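遥操作录数据,双臂摆杯子老是学歪,是示教的问题还是我手笨?

慢半拍的螺丝
发表于 9月24日

各位好,第一次在这边发帖,说得啰嗦请见谅。

我手上是一套双臂,用 Reltine 的主手遥操作,录下来的轨迹拿去训练。任务听着特别简单:桌上有托盘、盘子和塑料杯,左臂把倒着的杯子扶正,右臂把另一个杯子放到盘子里。我自己遥控的时候成功率挺高的,录了600条,心想怎么也够了吧!结果模型一跑起来,左臂走到杯子旁边就开始犹豫,夹爪在杯口附近来回晃,晃着晃着把杯子推跑了。右臂倒是敢下手,可每次都偏同一边。
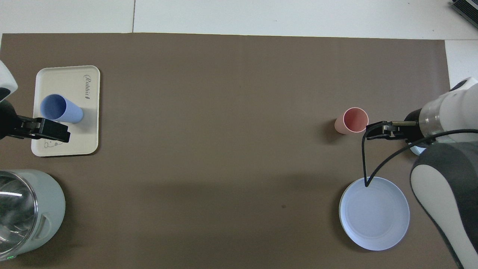
我试过把学习率调低,也试过多训几轮,没什么用。同事说是数据太杂,让我把每次起始位置固定死,可是固定死了换个地方不就不会了吗?另外我录的时候有个习惯,对不准就停下来想一想,再慢慢挪过去,不知道这个有没有影响。想问问有经验的朋友,该重录还是该改训练?重录的话怎么录比较好?先谢谢啦。

夹爪又掉漆了
我踩过一模一样的坑,看到“停下来想一想”那句就笑了,多半就是它。你停的那几秒,画面几乎没变,动作是零,模型学到的就是“到了杯子边上应该不动”。它又没有你脑子里的那个想法,只好在那儿晃。

我的建议是先别急着全部重录。写个小脚本,把动作接近零的连续片段剪掉,开头结尾的静止也剪掉,重新训一版看看。我当时光做这一步,晃的毛病就轻了一大半。

然后再补录一批。补录之前先空手练,练到能一口气做完再按录制,宁可动作糙一点也别停。还有,扶杯子的抓法要统一!我以前心情好就从杯口夹,心情不好就从杯底夹,两种混在一起,模型就在中间取了个平均,正好哪儿都夹不住。你把抓法定下来,杯子的位置和朝向反而要多换,这跟你同事说的是两码事:他说的“杂”如果指位置,我不同意;如果指手法,那他说得对。

右臂总偏一边,我会先查相机。支架要是录到一半被碰过,前后两批数据就对不上了。把第一天和最后一天的首帧叠在一起看,一眼就能看出来。

顺便说一句,录的时候眼睛尽量看相机画面,别直接看桌子。你肉眼能看到的东西,相机被手臂挡住了不一定看得到,到时候模型只能靠猜。我现在干脆背对着桌子操作,头两天别扭得要命,后来就习惯了。

南门修车铺
直接手拖示教不行吗?我们这边用 Zisteck 的臂,抓着走一遍,存4个点,回放,完事。杯子位置固定的话根本用不着训练什么模型。

半糖工程师
楼上那个办法只适合杯子不挪窝的情况,楼主明显想要能换地方的,不过拿来检查硬件倒不错:拖到杯子正上方存个点,回放2次,要是两次都偏,那就是标定的事,跟数据没关系。

我补充一个延迟的问题。主手和从臂之间有延迟,图像和动作的时间戳也可能对不齐,录的时候人会下意识补偿,自己感觉不到,模型可就老老实实学歪了。找个颜色显眼的东西,夹住快速抬一下,看画面里动起来的那帧和关节数据动起来的那帧差多少。我那套差了将近2帧,对齐以后偏的问题好了不少,剩下的一点是夹爪零位没校。

另外失败后补救的动作可以留一些,比如杯子碰歪了再扶回来。全是完美示范的话,模型一出岔子就不知道怎么办了。

评论
路过的电容:剪静止片段要小心,夹爪闭合那一小段手臂也是不动的,别一起剪了,我剪过,哭。
慢半拍的螺丝:谢谢各位!查了首帧,相机果然歪了一点点,先重新固定,静止段今晚剪。
海苔饭团:背对桌子操作那个学到了,我明天试试。

相关问题
Pennington 主手的夹爪行程怎么映射到从臂?
手拖示教时关节发沉,是重力补偿没开好吗
Hisus 数据格式转换后图像顺序错乱
双臂遥操作,一个人录还是两个人录?
透明物体抓取,示教时要不要换背景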